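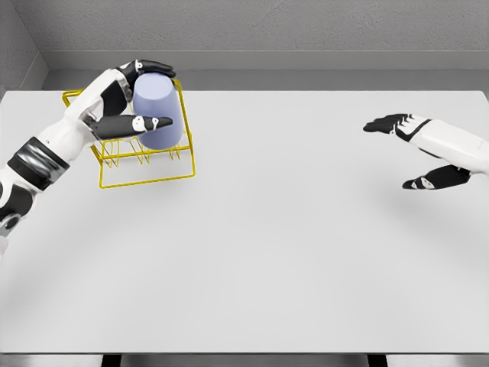 Simulated scene: a humanoid robot hand closed around a lavender-blue cup.

Junitcombe Tariffs, a data card

Welcome, and thank you for stopping by! We gathered 565 home electricity tariffs from small suppliers (Cevia and Brendis among them), along with their unit rates, standing charges and exit fees — all in one tidy CSV, last updated 10/10/22. Prices are in pence, before tax. The 47 rows marked "old" closed to new customers in March. Do write to Nusrat Cassim if a rate looks wrong.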